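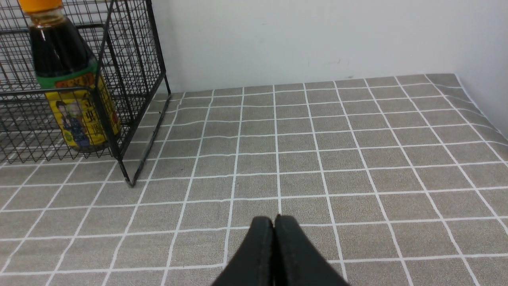

Club Cricket in the Gratel District: A Study of Grounds and Players
Project report, second year, Sport and Local History

1. Introduction

The subject of my project is amateur cricket in the Gratel district between the two wars. I chose it because three clubs of that time, Cullano, Tamura and Rukton, left good written records, and only one of them still plays. I wanted to understand how the clubs found their players, who paid for the grounds, and why two of the clubs were closed.

I did not grow up with cricket. In the first month I had to learn the rules and also the way of reading a scorebook, and this took more time than I planned. My supervisor advised me to leave out the batting averages and I followed this advice, except in section 3.

2. Sources

The main source was the Cullano scorebooks, which are complete for eleven seasons. For Tamura there are only the minute books of the club meetings, and for Rukton a box of letters, fixture cards and receipts. I read roughly 200 pages of letters. Some are written in pencil and I could not read every word, so I marked these places in my notes with a question mark.

I also used the local newspaper. It printed match reports until October in most years, although the season was already finished – the last reports are usually about the annual dinner.

3. Players

The Cullano team was mostly made of teachers and clerks from the railway office. Many had played at school, and a few played also for the county second team when they had leave from work. The captain was elected every spring, but in practice the same man kept the position for six seasons. In his best season he made more than half of the team's runs in three matches, and the newspaper complained that the others had become lazy.

Tamura was different. It was a factory club, and the players had to work in the factory to be allowed in the first team. In the minutes there is a long argument about a fast bowler who changed his job in the middle of the summer. He was finally allowed to stay until the last match.

4. Grounds and money

Rukton rented a field from a farmer, and sheep were on it until the week before the first match. A receipt shows that the club paid for a used roller, and one year later paid again to repair it.

Cullano bought its ground. The newspaper says that 3000 people came to the opening match, but the club's own gate book gives 2000. I think the gate book is more correct, but children entered free and perhaps were not written down.

5. Why the clubs closed

Tamura stopped when the factory moved. For Rukton I expected the same kind of reason and did not find it. The letters only become fewer, and in the last one the secretary asks if somebody can collect the bats from his house. Cullano continued and has two teams today.

6. Problems and further work

The weakest part of the report is Rukton, where I have no scorebook. The women's matches are also missing here. They are mentioned twice in the Tamura minutes – both times about the cost of tea – and I would like to look for them in the factory magazine, which I have not yet been able to borrow.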